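I got to Impi Lindqvist's place in the middle of the morning, and she already had the kettle going and two piles of old tablecloths on the stairs (I had to step over one to get to the kitchen). Impi buys and sells vintage household linen under the name Nurmi, and I've been pestering her for an interview ever since I bought a set of napkins from her last October and ruined two of them with bleach.

"Oh, everybody does that," she said when I confessed. "Bleach is what people reach for when they're scared of a stain. Soak it first! Give it a night in cool water and go to bed."

She started out with one trunk from her great-aunt, Orvokki Mäkelä, who had 84 napkins and, as far as Impi could tell, had used maybe a dozen of them. The rest were still folded with the store ribbon on. "I cried a little, and then I had a dinner party," she told me.

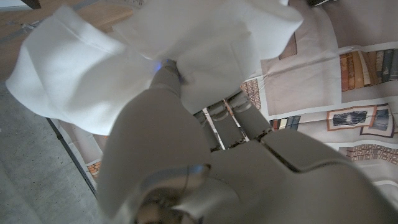
The dinner party is how the business got going, because a guest named Lauri Valtonen wanted to buy the tablecloth right off the table, gravy and all. She said no. He called again the next week and she sold him a different one for $70, which she now thinks was too much, and he's been a customer ever since, so I guess he's over it.

I asked what she looks for at an estate sale, and she got up and walked around the kitchen while she answered. She goes for the middle of the cloth first. Hems can be redone and corners can be patched, but if the center has gone thin from years of plates and elbows, she leaves it. She holds it up to a window. She sniffs it too, which gets her some looks!

"Mildew I can live with, mostly. Mothballs, no. I had a runner hanging on the porch for a whole summer and it still smelled like a closet."

Her longest piece is 152 inches and she has never owned a table that could take it. She irons it anyway, damp, from the back, with a podcast on. Starch she only uses on napkins, and only if somebody's coming over.

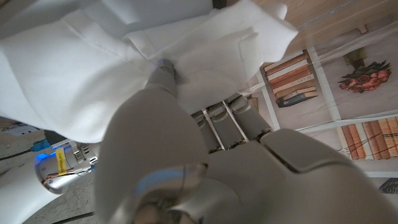 So how should a person store the good stuff if they don't have a linen closet?

"Roll it. Get a cardboard tube, wrap the tube in an old clean pillowcase, and roll the cloth around that. Folds are where they crack. If you have to fold, refold it along different lines a couple of times a year."

I went home with a tablecloth, obviously. It was marked $95 and I didn't even try to haggle. It's soaking in the tub right now.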